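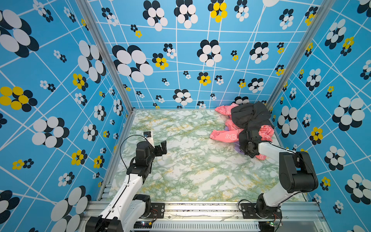
双腕で布をつかむとき、私がいちばん時間を溶かしてきたのは学習でも把持計画でもなく、左右の腕の時刻合わせでした。今回はそこを片づける手順を書いておきます。うちのセルは壁三面が水色の柄入りパネル、床はマーブル模様という、なかなかにぎやかな背景なのですが、この話に関しては背景はあまり効きません。効くのは、右のグリッパが服の山に食い込んでいて、左は開いたまま宙にいる、というこの状態です。片方だけが荷重を受けていると、左右のログのずれがものすごく見つけやすいんですよ!

■ 用意するもの
・Trelo(うちで使っている制御ノード)
・Grasar(ログの再生と波形表示)
・くしゃっと積んだ服。Tシャツ1枚だと軽すぎて電流の変化が埋もれがちなので、上着くらいの厚みがほしいです

■ 手順1:両腕のループを同じ時計に乗せる
最初にやりがちなのが、左右それぞれのプロセスで時刻を取ってしまうこと(私です)。Treloの設定で clock_source を shared にして、両腕とも40Hzで回します。もっと速くしたくなりますが、まずは40Hzで。カメラの画像にもこの共有時計でスタンプを打ってください。画像が届いた時刻を使うと、転送の遅れがまるごと乗ってしまいます。

clock_source: shared
rate_hz: 40
stamp_at: capture

■ 手順2:つかむ→止める→ゆるめる
右腕で布をつかませて、3秒静止、それからゆるめる。左腕は開いたまま待機です。これを4回くり返します。左に何もさせないのは、あとで基準線として使うためなので、退屈でも一緒に記録しておいてください。腕を振り回す必要はまったくありません。

■ 手順3:波形を重ねる
Grasarでログを開いて、右グリッパの指令値とモータ電流、それに手首カメラのフレーム時刻を重ねます。指が布に当たると電流がくいっと立ち上がるので、そこを目印に。立ち上がりの位置が指令に対して毎回同じだけ遅れていれば、ただの固定遅延です。offset に書けば終わり。

毎回ばらばらなら、どこかでキューが詰まっています。私の場合はカメラの購読側でした。キュー長を2に減らしたらすっと揃って、土曜をまる一日つぶした私はしばらく椅子から立てませんでした……。

■ 手順4:役割を入れ替える
今度は左でつかんで右を待機に。左右で offset が違っても、ばらつきが小さければそのままで大丈夫です。腕ごとに別の値を書けます。平均を取って一つにまとめるのだけはやめましょう(やりました。両方ちょっとずつ変になります)。

■ つまずきやすいところ
布は剛体と違って、指が閉じ切る前からじわじわ抵抗が出ます。そのため、電流のしきい値を箱をつかむときの設定のままにしておくと、接触の判定がかなり遅れます。この点はNazmiye Demirtaşさんに指摘してもらいました。しきい値そのものより傾きを見たほうがいいよ、とのことで、試したら本当に安定したんです。それ以来、布のときは contact_mode を slope にしています。

それから、厚手の服と薄手の服が重なっていると、一緒につかんだときと上だけつかんだときで波形がけっこう変わります。時刻合わせの間は山を積み直さないこと。積み直したら、その回は別のログにしてください。混ぜると、遅延のばらつきなのか布のばらつきなのか区別がつかなくなります。

■ 保存
決まった offset は腕ごとの設定ファイルに書いて、ファイル名にケーブル構成も入れておくと便利です。カメラの線を差し替えたら測り直し。面倒ですが、慣れればコーヒーが冷める前に終わります。

両腕で袖を広げる動作の計画については、別のページに書きかけがあります。Canpolatのプランナを使う話なので、設定の見た目が少し変わります。

Vustusano ノート > 制御と計画 > 双腕の時刻合わせ

お問い合わせ | © Vustusano | ページの先頭へ戻る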